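Wood Products 2, Unit 17: Edge-Glued Panels
Instructor: Vira Kuzmenko
Ernstead workshop, handout revised 2026-06-22

A cutting board or small work platform is usually glued up from narrow strips. A single wide plank tends to cup as the humidity changes. Strips can be sorted before gluing, and a strip with a bad knot can be left out without losing the whole board.

Maple is the usual choice in this unit. It is hard, pale and close-grained. Color still varies from strip to strip, from cream to tan, and small dark flecks are common. Neither affects strength. Lay the strips out dry and decide where the darker ones go before you open the glue. 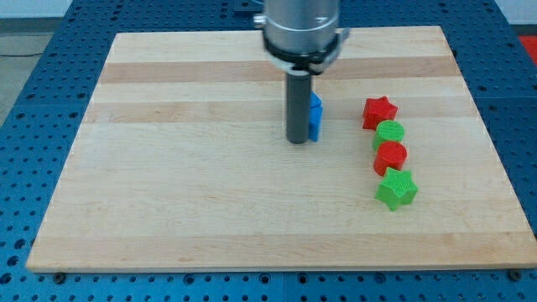

Grain direction matters more than color. Run all strips the same way along their length. Look at the end grain and mark the face you want up. If the strips are planed against each other's grain, the surface will tear out at the joints.

Clamping: spread glue on one edge of each joint, close the clamps until a thin bead shows, and leave the panel for nearly 30 minutes before scraping off the squeeze-out. Do not plane until the next session.

Flatness check: set the panel on the bench and press each corner in turn. If it rocks, find the high corners and mark them in pencil. Then lay a straightedge across the strips and along both diagonals.

For next time, read the Danko chapter on movement in solid wood and bring your panel. Janka Jurčo will be in the machine room for anyone who still has strips to joint.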